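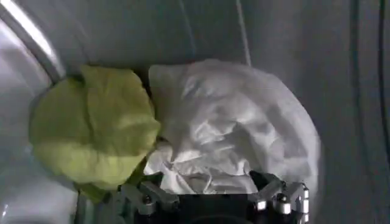
Why do guests fail to come to a table they have booked?

In the restaurants we studied, most of the guests we could reach had changed their plan on the same day and found it too late or too uncomfortable to call the restaurant.

Figure 3. A lime-green cloth and a white cloth, side by side.

4. Missed bookings in small restaurants

4.1 Setting and material

The material of this section comes from seven independent restaurants in Skovinstead and Jalcombe. All of them have one dining room and take bookings for both lunch and dinner. Skovinstead is a market town with a stable local clientele, while Jalcombe is on the coast and depends to a large degree on visitors who stay there for a few nights. We selected the restaurants by asking the owners directly, and therefore the sample is not random. Two owners whom we contacted early did not wish to take part, as they kept their bookings only on paper and did not want to change this habit for the study.

Four of the restaurants use the booking program Tonatex. The other three keep a book by the telephone, and for these we copied the entries by hand after each week. In total we obtained 2,811 bookings. The last booking included was for the evening of 2020-08-15, after which one of the restaurants closed for its summer holiday and we decided to stop the collection in all of them at the same time.

We call a booking missed when no guest of the party arrived and the restaurant did not receive any message before the booked hour. A party which arrived smaller than booked is not counted as missed, although the owners consider this also as a problem. A party which arrived late is counted as present if it was still seated. According to this definition, 334 bookings were missed.

The definition was discussed with the owners before we began. One of them argued that a message received a few minutes before the booked hour should be treated as missed, because the table cannot be given to other guests in such a short time. We agree that the loss for the kitchen is similar. However, the behavior of the guest is different, and the present section is concerned with the behavior. The costs are treated in Section 5.

4.2 How the booking was made

Bookings made by telephone were missed less often than bookings made through a form. This was found in both towns, and it remained when we looked only at dinner. It is tempting to explain it by the personal contact. A guest who has spoken with the owner may feel that he or she has given a promise to a person. Several guests in our interviews expressed something in this direction, and one of them told us that she would be ashamed to meet the owner in the street afterward.

There is also a simpler explanation which we cannot exclude. Guests who telephone are often regular guests, and regular guests rarely miss a booking in any case. In the paper books the regular guests are marked only sometimes, usually with a first name in place of a family name. We tried to use these marks but found them too uneven. At Upadhyay, the largest restaurant of the sample, the regular guests are all written with full names and an additional line about the preferred table, whereas in another restaurant of the same street there is no mark at all and the owner simply remembers.

The form itself differs between the restaurants which use Tonatex. In one of them the guest has to write a short comment before the booking can be sent. The owner had introduced this by mistake and then kept it. The missed bookings in this restaurant were fewer than in the other three with the program, but it is also the restaurant with the highest prices, and we do not want to make a strong claim.

4.3 Time between booking and meal

A longer time between the booking and the meal was connected with more missed bookings. Bookings made on the same day were almost always kept. Bookings made several weeks earlier were missed most often, with one exception: large family parties, which are usually booked early, came nearly without fail. For a birthday or an anniversary there is more than one person who remembers the date.

In Jalcombe the pattern was less clear. Visitors book before they travel, sometimes in more than one restaurant for the same evening, and decide when they have arrived and seen the weather. Two of the owners in Jalcombe compare their lists by telephone in the afternoon when they suspect such a double booking. They described this as a friendly arrangement which has existed for a long time. We did not observe a similar practice in Skovinstead, where the owners know each other less well than one might expect in a town of this size.

4.4 Reminders

During the collection three restaurants began to send a short reminder on the day before the meal. The text was written by the owners themselves, and we did not correct it. In the first version used at Upadhyay the reminder asked the guest to confirm, and a guest who did not confirm lost the table. This led to unpleasant situations at the door, in which guests arrived who had not read the message. The rule was given up after a short time, and the second version contained only the hour, the size of the party and the telephone number of the restaurant.

The reminders had a visible effect on cancellations and a smaller one on missed bookings. More guests called to cancel on the day before, which the owners appreciated very much, because the fish and the bread could still be ordered in the right quantity. Among the guests who did not cancel, the share of missed bookings became lower, but the difference was not the same in every restaurant. In the smallest one it could not be seen at all. We believe that the number of bookings there is too low to say anything more.

Some owners were afraid that a reminder would be felt as impolite. The guests whom we interviewed did not confirm this fear. They compared the message with the one they receive from a dentist or a hairdresser, and they found it normal. One older guest preferred to be called by telephone, and the restaurant has done so ever since.

4.5 Deposits

None of the restaurants asked for a deposit in the period of the study, although one of them does so in December for large parties. We asked all owners for their opinion. Those in Jalcombe were more open to the idea and those in Skovinstead were mostly against it. The argument against was nearly always the same, namely that a guest who has paid will arrive with higher expectations and with less patience if the table is not ready. One owner added that she would not know how to return the money to a guest who had become ill, and that she would return it in every case, so that the deposit would only produce more work in the evening.

We consider this last remark important for the discussion of deposits in general. The earlier work on the question mostly concerns larger restaurants with an employee for the bookings. In a small restaurant the person who takes the deposit is frequently also the person who cooks or carries the plates, and any rule has to be simple enough to be applied during service.

4.6 Limits of the material

The copied books contain errors. Names were difficult to read, and some lines had been crossed out without an indication whether the guest had canceled or whether the entry was a mistake. We excluded such lines when the owner could not remember. It is probable that some missed bookings were lost in this way, and that the result for the paper books is therefore slightly too favorable.

The interviews were carried out only with guests who answered our call. A guest who misses a booking and does not call the restaurant is perhaps also a guest who does not answer a researcher. The reasons presented at the beginning of this section should be read with this in mind. We also have no information on guests who gave a false telephone number, a case which the owners mentioned often and which we met in both towns.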